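Mondirport Repair Desk: Frequently Asked Questions

Most of what lands in our inbox falls into a dozen or so questions. The answers are collected on this page so you can read them at two in the morning, when your smartwatch has stopped talking to your phone and you are taking it personally.

What do you fix?

Smartwatches, fitness bands, wireless earbuds and the little charging cases that earbuds live in. We do a lot of Dawber watches and nearly all of the Prornberg bands. We do not fix phones. There is a phone repair shop on every block in the country and they need the work.

Can you replace the battery in my Dawber watch?

Yes, all models. The older ones open from the back with four screws. The newer ones are glued shut, so we warm the case, lift the screen and try not to breathe. Either way you get a new battery, a new seal and your old battery's charge reading on the receipt, in case you enjoy sad numbers.

What about Pisell earbuds?

The case, yes. The buds themselves, usually no. Pisell fills each bud with what looks like hardened candle wax, and getting through it without hurting the speaker takes longer than the bud is worth. If only one has died, ask us about a matched single before you buy a whole new set. 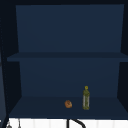

How do I send something in?

Fill out the repair form and you'll get a job number by email. Write it on a slip of paper and put it in the box with the device. Please don't write it on the device. Use a padded mailer or a small box, take the strap off if it comes off easily, and leave the charger at home unless charging is the problem.

If you want to keep your step count, sync before you ship. We test every watch after the work is done, and sometimes that means a factory reset.

How long will it take?

Battery swaps leave here within 10 working days of arrival. Screens depend on parts. In April we waited so long for one Prornberg display that we started to think of the customer as family. You'll get an email if your part is on back order, and you can cancel at that point and pay only for return shipping.

Will my watch still be waterproof?

It was never waterproof. It was water resistant, which is a marketing word for "good luck." We put in a fresh seal and pressure test every watch we open, and we'll tell you if it fails. After that we'd say rain and hand washing are fine. We wouldn't take it to the bottom of a lake, but we wouldn't have done that with a new one either. 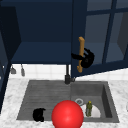 Open wall cabinet with a glass-paned door

Does opening it void my warranty?

If the maker's warranty is still running, use it. It's free and we are not. If it has run out, there is nothing left to void, and you may do as you please with your own property.

My battery says 100 percent and then dies an hour later. Is it lying?

More or less. The watch guesses its charge from the battery's voltage, and an old battery gives misleading answers. Try a full drain and a full charge once. If it does the same thing again, the battery is done, and no amount of closing apps will bring it back.

How should I clean a watch or band?

With a damp, soft cloth, and a dry one afterward. Silicone straps can take a drop of dish soap once they're off the watch.

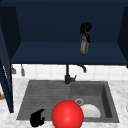
Skip bleach, skip nail polish remover, and don't poke a pin into the microphone hole. A surprising share of the "dead microphone" jobs we see are microphones with a pin-shaped dent in them. For the charging contacts, a dry toothbrush does the job – ideally one you've retired.

Do you sell parts?

Batteries, seals and straps, yes. Screens, only for models we've stopped repairing ourselves. The part most people want is number 2294, the seal for the second Dawber watch, and it comes in packs of two, so you get one to ruin.

Can you get my data off a dead watch?

Sometimes. Most of it is probably already on your phone, so look there first. If the board still powers up, we can often keep it alive long enough to sync. If the watch went through a dryer, no.

What happens if you break it?

We replace it with the same model in the same or better shape. It has happened – less often than you'd fear and more often than we'd like.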